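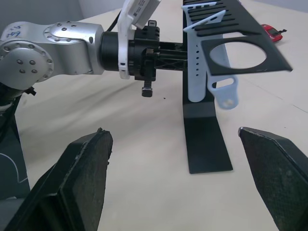
Notebook, Ridton bench, two-arm cell
28/01/2024
I. Schumacher

Purpose: check the Tolgate handling rules against the slotted stand task before they go to Zurham for review. Soft goods, watch bands on a black metal stand, both arms live.

Rule 2, contact with soft parts. Present wording says "grip force shall be suitable." Not testable. Replace with a numeric limit per part class, written on the task sheet. Left blank for watch bands until Ginting returns the load cell.

Rule 3, approach. One arm in the stand zone at a time unless the task sheet names both. The second arm holds outside the zone with its fingers pointed clear of the stand. Speed cap inside the zone is 30 mm/s. The controller log has 2,743 lines for the morning and no cap violations. Log saved under run 7.

Rule 4, bench layout. Tissue box, toy car, tape and mouse pad stay toward the back of the table during stand work. Small items near a gripper get written on the task sheet or removed before enable. Current draft only says "keep area tidy." Reword.

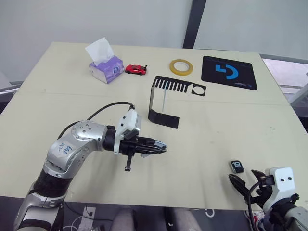 Rule 5, cables

Wrist cable loop must clear the elbow over full travel. Check by jogging at low speed before first enable, and again after any bracket change. Loose cables on the floor are to be routed behind the base. Add to start-of-shift list.

Rule 6, people

Seated operator stays behind the front table edge while drives are on. Stop button within reach of the chair. Zone depth from the front edge set at 675 mm in the draft; remeasure, the old figure predates the second table panel. 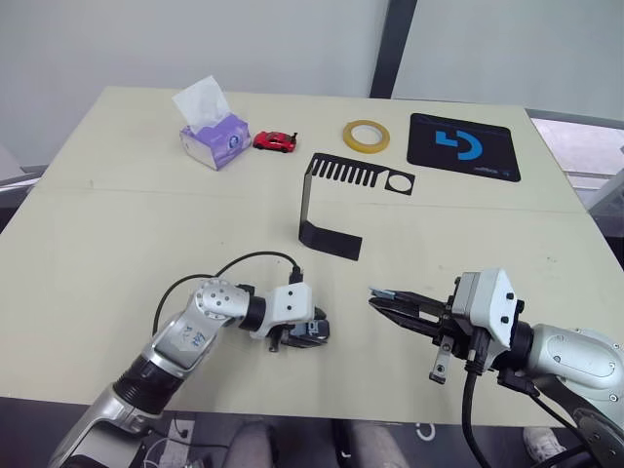 Does the speed cap apply in hand-guided mode?
It applies in every mode. Hand guiding gets the same 30 mm/s inside the stand zone, and the limit is set in the controller, so the operator can't override it from the handle.

Open: force limit for Rule 2, zone depth for Rule 6. IS to send redline to Zurham once both are filled in.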